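Destthorpe Town Council
Print this page | E-mail this page

1/ The Town Council is pleased to announce that the Leader of the Council, Councillor Malathi Marar, will host a civic reception at the Old Assembly Rooms in May to mark the marriage of the Deputy Leader, Councillor Balakrishnan Thampi, to Saranya Nambiar.

2/ The marriage itself will be conducted by the registrar at a private family ceremony. The reception will follow at 3 pm. Councillor Marar will give a short address and the couple will be presented with a framed map of the parish.
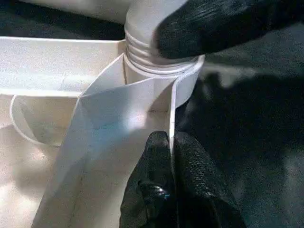
3/ Invitations have been sent to 200 guests, including members of all parties on the council, former mayors and representatives of the twinning association. Guests who have not yet replied are asked to do so through the Leader's office.

4/ The cost of the reception will be met by the couple and their families. The hire of the Assembly Rooms has been charged at the full published rate of £303. No allowance has been claimed by any member in connection with the event.

5/ Catering will be supplied by Nair of Market Street under a private arrangement with the family. Questions about menus or dietary needs should be sent to Nair and should not be sent to the council.

6/ Councillor Thampi has represented Dralten ward for eight years and has served as Deputy Leader for the last two. Ms Nambiar teaches music at the Dralten schools and holds no office with the council. She has asked that press requests be made in writing.
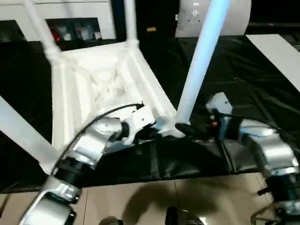
7/ ARRANGEMENTS FOR THE PUBLIC

The Assembly Rooms will be closed to other bookings from noon. The Gistar bridge club has kindly agreed to meet in the library annexe. The public gallery and the enquiry desk will keep their usual hours.

8/ Church Walk will remain open to traffic. Parking on the north side will be suspended between 1 pm and 6 pm, and blue badge spaces will be moved to the library car park. Residents' permits are valid there for the afternoon.

9/ Residents who wish to send their good wishes may sign the book in the town hall foyer. The couple have asked for no gifts. Donations may be made to the Mayor's hardship fund, and envelopes are available at the desk.

10/ In keeping with the members' code, Councillor Thampi will take two weeks' leave after the reception. His ward casework will pass to Councillor Karthikeyan Annamalai during that time. The planning meeting will go ahead as listed.
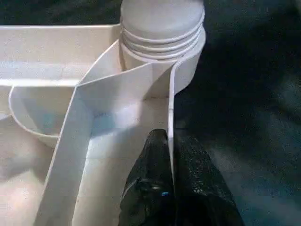

Mohandas Murthy
Clerk to the Council

11/ A correction to the notice posted this morning: the reception begins at 3 pm and not at 2 pm. Doors open at 2.30 pm. Printed invitations carry the right time.

12/ Press accreditation is limited to eight places, given in order of application. Photographs may be taken on the front steps before the doors open.

Print this page | E-mail this page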